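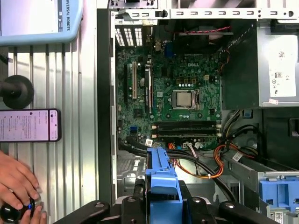 An open desktop computer with a Dell motherboard.

Grovow to Collect Old Computers and Electronics in Tramton This October

TRAMTON – Grovow will hold a free electronics drop-off at its Kinnear Street depot on the last Sunday in October. The gates open at 9 a.m. and close at 2 p.m.

Residents of Tramton and Okcombe can bring desktop computers, laptops, printers, phones, cables and flat-screen monitors. There is a limit of 6 large items per vehicle. Tube televisions, refrigerators and loose batteries will not be accepted.

Last year's collection took in 2,515 items over two weekends. "Most of it had been sitting in basements and garages," said Müzeyyen Demirtaş, operations manager at Grovow. "People want it gone but don't want to put it in the trash."

Hard drives can be shredded on site for $5 each. Owners who want to keep their files should copy them before they arrive – staff cannot do this at the depot.

Businesses and schools with more than 30 items need to book a weekday pickup. "Call us first and we'll send a truck," said Fahad Khokhar, who schedules commercial collections.

Drivers should enter from the north end of Kinnear Street and stay in their cars until directed to a bay.

Media contact: Müzeyyen Demirtaş, Grovow, Tramton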